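Szulc hands the burger bench over to an arm

2018-12-14

I've bought my lunch at Szulc for years, so when I heard the kitchen there was training up a robot to put burgers together, I invited myself round the back to have a look. They were very nice about it (I was given a hairnet and told to keep my elbows in).

The kit comes from a small firm called Prostel, and it's been at the Westora trading estate kitchen since the start of December. For now it isn't making anything anyone will eat. It has its own white table away from the hot side, and it works through the same build over and over while the staff get used to it and it gets used to them. Bottom bun down, cut side up, then lettuce, cheese, patty, tomato and the lid, or whatever order the ticket asks for. 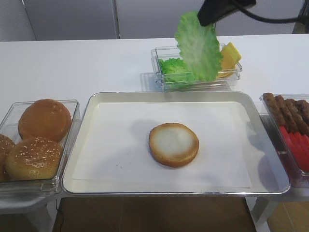
Lettuce is the one everybody wanted to talk to me about. Buns are easy, I was told, and patties are fairly easy, but a leaf is a different shape every time and it flops. Bronisława Pawlak has run the assembly bench for 13 years and she has strong feelings on the subject. "I don't look at the lettuce any more, my hands do it," she told me. "Now I have to stand there and explain lettuce to an engineer!" She was laughing when she said it, mostly.

Her job is the one that changes first. Szulc sends out 319 burgers on a normal day, to offices and to the two schools up the road, and until now that has meant four people standing shoulder to shoulder at the bench from six in the morning. From the new year the plan is for two of them to move over to packing and deliveries, with Bronisława looking after the arm and one other person finishing off by hand. Nobody's hours are being cut, the firm says, and that's been put in writing for the first 6 months. After that it gets talked about again, and you can imagine how that went down in the break room.

I asked around a bit while the kettle was on. One of the younger lads can't wait to get off the bench, because his back is killing him and he'd much rather be out in the van. Another woman, who's 61 and would like to see out her last few years without learning a new job, wasn't nearly so keen. She likes the bench. She likes the people next to her on it, and you don't get much of a natter in a van - or with a robot, come to that.

What surprised me was how much fuss there is over where things sit. On the old bench everybody had their own way and the tomatoes wandered about all morning. With the arm, each tub has its place and it has to go back there. 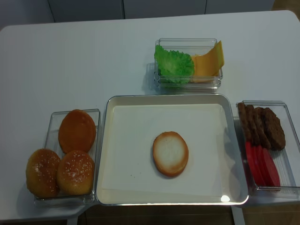

Bronisława has taken to this rather more than she lets on. She drew up the layout herself, buns to the left, lettuce and cheese at the back, patties and tomato on the right, and Prostel's people have kept to it ever since. She's also asked for a proper say in how fast the thing is allowed to go. At the moment it's a good deal slower than she is, and she made sure I wrote that down.

There's some money in it for the staff too. Anyone who does the training on the arm goes up a pay grade, and the course is run in working time, over at the Kallonari centre in town. Three people have put their names down so far. The lad with the back isn't one of them, he's holding out for the van.

The arm starts on real orders in January, with one school's lunches to begin with, and the full bench stays set up next to it until Easter in case it's needed. I'll go back and see how they're getting on, and I've been promised I can bring my own order ticket. No gherkins for me, please.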